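USBハブを作業台に固定して、迷わず挿せるようにする方法 | Zusley 机まわり工作ノート

USBのプラグ、一発で挿さったことってありますか? 挿さらない、裏返す、やっぱり挿さらない、もう一回裏返したら入った。わたしは長いことあれを運だと思っていたのですが、プラグの見方を覚えて、ハブを台にきちんと固定したら、ほぼ毎回ストンと入るようになりました。これがもう、気持ちいいんです!

今回は、プラグの見分け方から、アルミフレームの台づくり、ハブの置き場所、ケーブルの流し方までをまとめます。難しい工具は出てきません。平日の夜、水曜あたりに始めて、寝る前には片づいているくらいの作業です。

用意するもの

・USBハブ(横長のバー型が扱いやすいです)
・アルミフレーム(押出材)一本
・養生テープかマスキングテープ。色つきがおすすめ
・ブラケットと、フレームの溝に合うボルト、ナット
・六角レンチ
・面ファスナーの結束バンド
・ラベル用のシールと細いペン

アルミフレームは端材で十分です。わたしはホームセンターの切り売りコーナーで800円のものを買いました。テープと結束バンドは100円ショップでそろいます。ハブは手持ちがあればそれを使ってください。新しく買うなら、3000円以上の価格帯まで見ると、電源アダプター付きの選択肢がぐっと増えます。

手順1 まずプラグを仕分ける

いきなりハブを固定したくなりますが、先にケーブルを全部机に出しましょう。引き出しの奥の一本も、袋に入ったままの一本も全部です。ここが意外と楽しくて、わたしは途中から宝探しみたいな気分になっていました。

Type-Aのプラグで最初に見るのは、先端の金属の部分(シェル)です。よく見ると、片面だけに板金の合わせ目があります。まっすぐな線のものもあれば、パズルのピースのように段々に噛み合っているものもあります。多くのプラグでは、この合わせ目のある面が「下」。横向きに置いた一般的な機器なら、合わせ目を下にして挿せばたいてい合います。

次に色。シェルには小さな四角い穴が開いていて、合わせ目のある面からだと、奥の樹脂の色がのぞきます。青ならUSB 3.0系の可能性が高く、黒や白なら2.0のことが多いです。

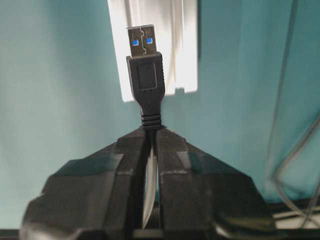 Type-Aプラグの先端。合わせ目の両側にある四角い穴から、青い樹脂がのぞいています。

慣れてくると、プラグの口をのぞき込まなくても、穴の色だけで仕分けられます。ただし色分けはメーカーの義務ではないので、青くない3.0ケーブルもあります。迷ったら口の中の端子を見てください。手前に四つ並んだ端子のほかに、奥にもう五つ見えれば3.0系です。

仕分けるときは、次の三つの山に分けるのがわたしのやり方です。

・青いもの(外付けSSD、カメラなど、速さがほしい機器へ)
・青くないもの(キーボード、マウス、ちょっとした充電へ)
・根元が傷んでいるもの(使わない)

根元というのは、プラグとケーブルの境目にある蛇腹のような部分です。曲げの力を逃がしてくれる大事なところなので、裂けていたり、中の線が見えていたりしたら、もったいなくてもお別れしましょう。抜くときにケーブルを引っぱる癖のある人は、ここが早く傷みます。樹脂の胴体をつまんで抜く。これだけで寿命がだいぶ変わります。

手順2 上の面に印をつける

仕分けが終わったら、合わせ目のない面、つまり「上」に小さな丸シールを貼ります。胴体の平らなところに貼ってください。金属のシェルに貼ると、挿したときに中でめくれるので禁止です!

シールには機器の名前を短く書いておきます。「SSD」「カメラ」くらいで十分。わたしは最初、型番まで書こうとして字がつぶれ、全部やり直しました。

手順3 台の位置を仮決めする

アルミフレームを机に置いて、実際に座ってみます。見た目で決めずに、いつもの姿勢で手を伸ばすのがコツです。肘を軽く曲げたままプラグを挿せる距離が正解で、伸ばしきらないと届かない位置だと、結局使わなくなります。

位置が決まったら、フレームの手前の縁をテープで机に留めます。間隔をあけて数か所、短く切ったもので大丈夫。ぐるっと全部貼ると、直したくなったときに面倒です。

テープを色つきにしてほしいのは、貼った場所がひと目でわかるからです。透明テープでやったときは、はがし忘れに気づかないままフレームを持ち上げて、机の塗装を少し連れていかれました。泣きました。

このまま三日ほど使ってみてください。本締めはそのあとです。仮留めの期間をつくると、「あと少し左がいい」が必ず出てきます。

手順4 ブラケットと支えを組む

三日たって位置に納得したら、フレームの溝にナットを入れ、ブラケットをボルトで仮締めします。全部のボルトを軽く回してから、順番に本締め。一本目から力いっぱい締めると、最後の一本の穴が合わなくなります。

支えのパーツは3Dプリンターで作るのも楽しいですよ! 斜めの桁をX字に交差させたトラス形にすると、材料が少なくて済むうえに、すき間に結束バンドを通せます。この「通せる」が本当に便利で、あとからケーブルを足すときに効いてきます。
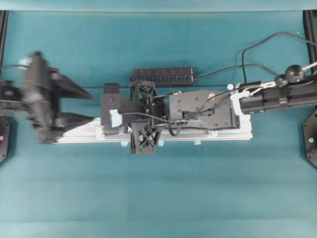
プリンターがない場合は、市販のL字金具でかまいません。穴の多いものを選べば、結束バンドの通り道も確保できます。切り口が鋭い金具は、ケーブルが当たるところにテープをひと巻きしておいてください。

手順5 ハブを置く

ハブは台の奥側に、ポートの並びが見える向きで置きます。手前に置くと作業のたびに手が当たり、挿してあるプラグをぐいっと押してしまいます。奥に逃がせば、手前が全部、作業の場所になります。

固定は面ファスナーか両面テープで。通気用の穴があるハブは、そこをふさがないこと。電源ランプや表示のある面も隠さないでください。つながらないときに最初に見るのがそこです。

向きが決まったら、手順1の合わせ目を思い出して、一本だけ挿してみます。横置きなら合わせ目が下、シールが上になるはずです。もし逆なら、そのハブはポートが上下逆についているか、ハブ自体がひっくり返っています。縦置きのハブは左右どちらが「上」に当たるか製品によって違うので、最初の一本で確かめて、ハブの端に矢印シールを貼っておきましょう。

手順6 ケーブルを流す

いよいよケーブルです。わたしがいちばん好きな工程です!

ハブから出たところで、いきなり曲げないこと。根元の蛇腹から指二本分はまっすぐ出して、それからゆるいカーブで下へ落とします。支えのところで一度留め、そのあとは机の奥へ。束ねるときは、結束バンドの下で一本を引いてみて、軽く動くくらいの強さにします。ぎゅうぎゅうに締めるとケーブルが傷みますし、一本だけ入れ替えたいときに全部ほどくことになります。

余った長さは、大きめの輪にして机の裏へ。小さくきつく巻くより、手のひらより大きい輪のほうが長持ちします。

よくあるつまずき

挿したのに遅い
青いプラグを使っていても、ハブのポート側が2.0だと速度は出ません。ポートの中の色か、説明書で確認を。ハブとパソコンをつなぐケーブルだけが古い、というのも定番です。わたしはこれで半日悩みました。

ときどき接続が切れる
電力不足かもしれません。外付けドライブのように電気を食う機器は、電源付きハブに移すか、パソコンに直接挿して様子を見てください。

テープがはがれてくる
貼る前に机を拭いていますか? 手の脂が残っていると、どんなテープでも浮いてきます。乾いた布で拭いてから、端を爪でこすって密着させると持ちが違います。

台がガタつく
ボルトをいったん全部ゆるめ、フレームを机に押しつけたまま締め直します。それでもだめなら、浮いている側に薄いゴムシートを一枚はさんでください。

テープ固定のままでいいか、という質問をよくいただきますが、軽いハブなら十分です。わたしの台も下はテープのままで、半年に一度、季節の掃除のついでに貼り替えています。次の回では、同じフレームにデスクライトを足す方法を書きます。長さの余っている人は、切らずにとっておいてくださいね!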